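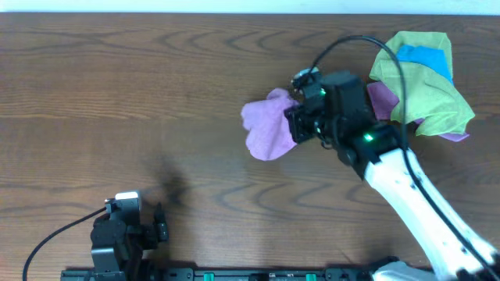

March 15, 2018

Hi Efa,

You asked for something short on how the cloth library is doing before the April payment goes out, so I'm writing this at the sorting table with a mug of tea next to me. Short was never my strong suit, sorry!

The big news is that we're lending. The shelves at Skenel Hall went up the week after your visit (Arwel Foulkes did the drilling, I held the level) and we now have 1213 cloths and towels washed, checked and ready to go out to the playgroups, the lunch club and anyone else who signs the book. When I wrote the application I put down 1000 as the target for the whole first year, and I thought I was being cheeky even then.

Most of the early stock came in one go from Mäkelä, the car wash people, who were changing suppliers and let us have everything they'd stopped using. The rest has come in bags left at the door, some lovely, some fit only for rags. We keep a rag bin now and the bike repair group empties it for us.

Sorting has taken far more of our time than washing. We started out by color, which looked wonderful on the shelf and was no use at all, as people come in asking for "something for windows" or "something for a muddy dog." So now we go by texture first and color second. The two-sided ones caused a good long argument – smooth on one face, thick and fuzzy on the other – and in the end they got a shelf to themselves.

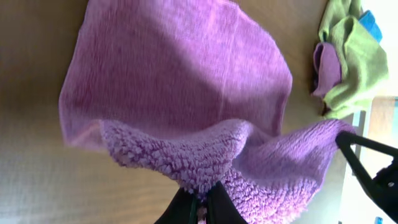 A lavender towel, held up by its fuzzy section.

Money next. The washer was the largest cost and came in under the quote from Garico, so I put the difference toward a second drying rack. We've spent roughly half of the shelving line and I don't expect to need much more of it. I'd like to move what's left over to detergent if you're happy with that – just say yes in an email and I'll do the form.

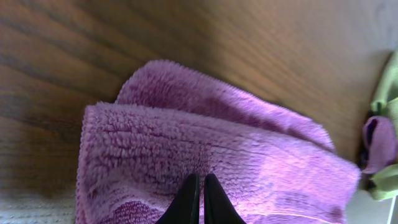 Folding is the part I've changed my mind about. We used to roll everything, and the rolls slid off the shelf every time somebody pulled one out from the bottom. Flat folds stay put, and you can tell what you're getting from the top layer. The lilac ones with the deep looped pile make a fat, springy sort of fold when they're doubled over, and the stitched border down the side gives you a nice firm line to square up against. I've written all this on a card for the wall, with drawings, and Arwel says the drawings look like sandwiches.

Two things haven't gone well. The lending book is a mess, with three different people's handwriting and half the return dates missing, so we're trying out a simple list program called Tenenix on the hall laptop. And 4 bags of towels went out to the lunch club and came back washed with fabric softener, after which they wouldn't soak up a thing. We're rewashing those now, and there's a note about softener going in every bag from here on.

Before April I want to finish labeling the shelves, get the list typed up and run one open morning for new borrowers. You'd be very welcome at that, and there will be cake. I'll send the receipts separately as soon as I've found the one for the pegs.

All the best, and thank you again for backing this,
Your friends at the cloth library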